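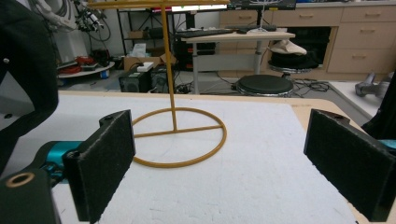 Handout 6: Stands, Rods and Why Things Fall Over

Reading for this unit: chapter 4 of the course packet, through the section on counterweights. Skip the part on ship ballast unless you enjoy that sort of thing, in which case see me, because I have more.

1. What a stand is for

A stand holds something up so that you don't have to. Every stand in this course is a negotiation between three parties: the base, which wants to be huge; the upright, which wants to be short; and the customer, who wants a tiny base and a tall upright in a cheerful color.

The mustard-yellow wire stand is our case for the next two weeks. It has a ring for a base, a straight bar across the middle of the ring, and one thin rod going up from that bar to a horizontal bar. You could draw it in about as much time as it takes to sharpen the pencil. Please do draw it, large, and leave room for arrows.

2. Terms

Footprint. The area enclosed by the outermost points where the stand meets the table. For a ring on a flat surface, the footprint is the whole disk, hole included. Every year a third of the class subtracts the hole. The stand does not care about the hole.

Upright. The vertical member. Call it a rod, a post or a mast, but choose one and stick with it for the length of a report.

Crossbar. In this handout, the bar through the center of the base. The bar at the other end of the rod is the top bar. Last year we called both of them the crossbar and I graded 38 reports in which the load hung from the floor.

Tipping line. The edge the stand would rotate over if it went. On a ring base, the tipping line is a tangent to the ring on whichever side the load is pulling, so it moves when the load moves. On a square base it tends to be one of the four sides, which makes square bases easier to grade and duller to look at.

3. The one rule

Drop a plumb line from the combined center of gravity of the stand and everything on it. If the line lands inside the footprint, the stand stays up. If it lands outside, you will hear about it from the next room.

Written as moments about the tipping line:

W (stand) x distance from its center of gravity to the line, against W (load) x distance from the load to the line on the far side.

The left side has to win. If the load sits inside the tipping line there is no contest and you can go home early. Note that height appears nowhere in this. A tall stand at rest on a level table is no worse off than a short one with the same plumb line. Height shows up the moment somebody bumps the table, and somebody always does.

4. Worked problem

A wire stand weighs 176 grams, with its center of gravity directly over the center of a ring base 60 mm in radius. (These are numbers for the exercise. Do not come to office hours with a ruler to tell me about the yellow one.) A hook is placed on the top bar, 100 mm out from the upright. How heavy a load can the hook take?

The tipping line is 60 mm from the center. The stand's own weight works at that full distance:

176 x 60 = 10,560 gram-mm

The hook is 100 - 60 = 40 mm beyond the tipping line:

load x 40 = 10,560
load = 264 grams

So at 264 grams the stand is balanced exactly on its edge, and anything more sends it over. A sensible designer would stop well short of that. The designer of the Grosik mug tree, which we meet in Handout 7, did not.

Try it again with the hook at 60 mm. Your calculator will complain. Work out why before you ask it a second time.

5. Why wire

Bent wire is cheap, light and quick to form, and you can see through it, so a shop shelf full of wire stands looks less crowded than it is. The price you pay is in section 4: the base weighs very little, and the weight of the base was the thing keeping you out of trouble. A solid disk of the same diameter buys a good deal more stability and costs more to ship from Prostport to Drususport, a route you will know far too well by the end of the shipping unit.

The bar through the ring does two jobs. It gives the rod something to stand on at the center, and it ties two opposite points of the ring together. Consider what happens if the rod is joined to the ring itself instead. Where is the center of gravity now? Which direction would you least like to hang a coat?

6. The surface counts too

Our rule assumes a hard, flat, level table. Soft surfaces such as a sheet of foam change matters. A narrow wire presses into foam more than a wide plate would, and an off-center load presses one side in further than the other. The stand leans, the load moves outward, the lean increases. With a stiff foam and a light load this settles down. With neither, see the remark about the next room.

7. For next time

a) Redo the worked problem for a square base, 120 mm on a side, with the load pulling toward the middle of one side. Then toward a corner. Explain the difference in two sentences.

b) Find a stand at home and sketch it with its footprint shaded. Lamps count. Music stands count. Tripods count, but the footprint is a triangle, and I will check.

c) Read the Quezada case in the packet, including the appendix with the returns data. There were 3,691 hat stands. Bring an opinion on the casters.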